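Trirnico wants 100 hours of household examples for its robot hand by August, and has taken a room in Humden to gather them. The learning system, called Fistedness, has 21 hours so far. The company says it will then tidy homes it has never seen. 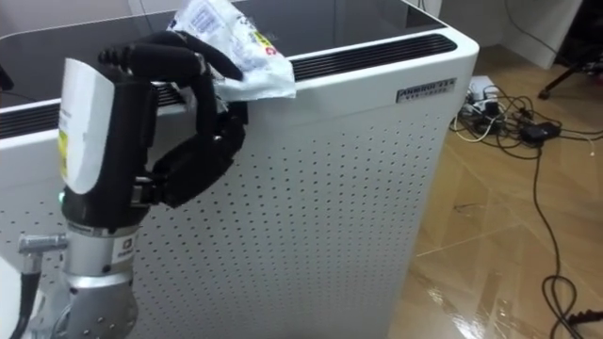 The robot hand at a plastic packet on top of an air purifier. Photo: Sulemana

That is a large claim. Each example lasts 60 seconds, and the tasks all come from one short list. Trirnico has not said how many failed attempts it keeps – or whether they count towards the total.

Three outside homes are due to be used for testing. The company would not say who will choose them.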